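Von: Hanneke Peeters
An: Liste Hausrat und Möbel
Datum: 22.10.2018
Betreff: Re: Kleiderschrank, dunkles Holz, Transport und Aufstellen

Hallo Ruben, hallo zusammen,

ich antworte unten auf deine Punkte der Reihe nach und lasse deine Mail zur Orientierung stehen.

Ruben De Smet schrieb:

> Hallo in die Runde,
>
> wir übernehmen von Annelies und Henk Vanhove den großen Kleiderschrank
> aus dem Haus in der Groritz. Laut Henk ist er 226 cm hoch, die
> Breite hat er nicht gemessen, die Tiefe auch nicht. Unser
> Schlafzimmer liegt im zweiten Stock, Treppenhaus mit Wendung.
>
> Meine Fragen:
>
> 1. Kann man so einen Schrank am Stück tragen oder muss er
> auseinander? Henk meint, er sei 1998 am Stück ins Haus gekommen,
> damals allerdings ebenerdig.
>
> 2. Die Front ist sehr glatt und glänzt. Was nimmt man zum Abdecken,
> damit nichts verkratzt? Ich hätte Luftpolsterfolie und
> Paketband da.
>
> 3. Beim Schließen schleift eine Tür unten. Richtet man das vor dem
> Abbau oder erst am neuen Platz?
>
> 4. Vesna hat im August einen ähnlichen Schrank von Konley
> umgezogen, wenn ich mich richtig erinnere. Wie lange hat das
> gedauert und was hat der Transporter gekostet?
>
> Danke und Grüße
> Ruben

Zu 1: Auseinander. Über eure Treppe bekommt ihr ihn am Stück nicht, und selbst wenn die Breite passen würde, fehlt euch oben die Höhe zum Aufrichten. Ein Schrank, der liegend ins Zimmer kommt, braucht beim Hochstellen mehr Platz als seine eigene Höhe, nämlich die Diagonale der Seitenwand. Bei 226 cm Höhe und angenommenen 60 cm Tiefe sind das knapp 234 cm. Miss bitte die Deckenhöhe im Schlafzimmer an der Stelle, wo er stehen soll, und zwar unter der Lampe und am Balken, falls da einer ist. Wenn ihr die Seitenwände einzeln aufstellt und den Deckel zuletzt auflegt, spielt die Diagonale keine Rolle.

Reihenfolge beim Abbau: Schrank leer räumen, Einlegeböden und Kleiderstange heraus, Türen aushängen, Rückwand lösen, Deckel ab, Seiten vom Boden trennen. Die Rückwand erst lösen, wenn zwei Leute die Seiten halten. Ohne Rückwand hat der Korpus keine Steifigkeit mehr und geht zur Seite weg. Schrauben und Bodenträger in Tüten, Tüten beschriften, die Tüten in einen Karton und den Karton nicht in den Transporter, sondern vorne zu euch ins Auto.

Die Teile mit Kreppband markieren, immer auf der Innenseite: L für links, R für rechts, dazu ein Pfeil nach oben. Bei den Türen auch, die Bänder sehen sich ähnlich und sind trotzdem nicht immer gleich.

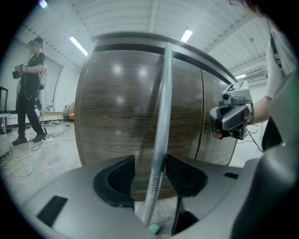 Der Schrank mit der dunklen Abschlussleiste oben, rechts die Fuge zwischen zwei Türen.

Zu 2: Keine Luftpolsterfolie direkt auf die Front. Auf glänzenden Oberflächen können die Noppen Abdrücke hinterlassen, vor allem wenn etwas Schweres dagegen lehnt und der Wagen warm wird. Ich würde zuerst Baumwolle nehmen, alte Bettlaken reichen, darüber eine Umzugsdecke und erst außen Folie, wenn es regnet. Paketband gehört nur auf die Decke und nie auf das Holz. Man sieht auf der Front, wie sich die Deckenlampen spiegeln, auf so einer Fläche fällt jeder matte Streifen auf. Vor dem Einpacken einmal trocken abstauben, sonst reibt der Staub unter dem Laken.

Die Leiste oben bitte extra polstern. Ich weiß nicht, ob sie fest mit dem Deckel verbunden ist oder nur aufgesteckt. Schaut von oben mit einer Taschenlampe nach, bevor jemand daran zieht. Falls sie sich lösen lässt, kommt sie separat in eine Decke und wird im Transporter obenauf gelegt.

Zu 3: Erst am neuen Platz. Das Schleifen kommt in den meisten Fällen daher, dass der Boden nicht eben ist und der Korpus sich etwas verzogen hat. Stellt den Schrank oben auf, legt die Wasserwaage auf den Boden des Korpus, einmal längs und einmal quer, und unterlegt, bis es stimmt. Danach die Rückwand befestigen und erst dann die Türen einhängen. Wenn dann noch etwas schleift, an den Bändern nachstellen. Nicht hobeln, bevor der Schrank ein paar Wochen gestanden hat.

Zu 4: Da kann Vesna selbst mehr sagen, ich war nur beim Tragen dabei. Der Transporter von Tsolakis hat damals 109 Euro für den Tag gekostet, Decken und Sackkarre waren dabei, Sprit nicht. Für zwei Spanngurte kamen noch ein paar Euro dazu. Der Abbau ging schnell, das Aufstellen hat den ganzen Nachmittag gedauert, hauptsächlich weil die Tüte mit den Bodenträgern unter einem Sitz lag. Der Schrank war niedriger als eurer und hatte eine matte Front, sonst war der Aufbau ähnlich.

Noch zwei Dinge, nach denen du nicht gefragt hast.

Gewicht: Unsere schwerste Seitenwand damals lag bei über 70 Kilo, mit der verschraubten Mittelwand daran. Das war unser Fehler, die hätte man trennen können. Plant für jedes große Teil zwei Leute ein und für die Treppe einen dritten, der nur die Ecken im Blick hat und Bescheid sagt.

Wandbefestigung: Bitte oben mit zwei Winkeln an der Wand sichern, auch wenn er bei Henk und Annelies ohne gestanden hat. Wenn beide Türen gleichzeitig offen sind, wandert der Schwerpunkt nach vorne. Für die Wand in eurem Altbau braucht ihr passende Dübel, bei Skistcombe liegt im Regal neben den Schrauben eine Tabelle aus.

Umzugsdecken kann ich leihen, die liegen bei mir im Keller. Sagt mir vorher Bescheid, die Hälfte ist gerade noch bei Vesna.

@Annelies, Henk: Gibt es von dem Schrank noch eine Aufbauanleitung oder wenigstens den Schlüssel zu den Türen? Und könntet ihr Breite und Tiefe nachmessen, die Tiefe bitte einmal mit und einmal ohne Türen?

Viele Grüße
Hanneke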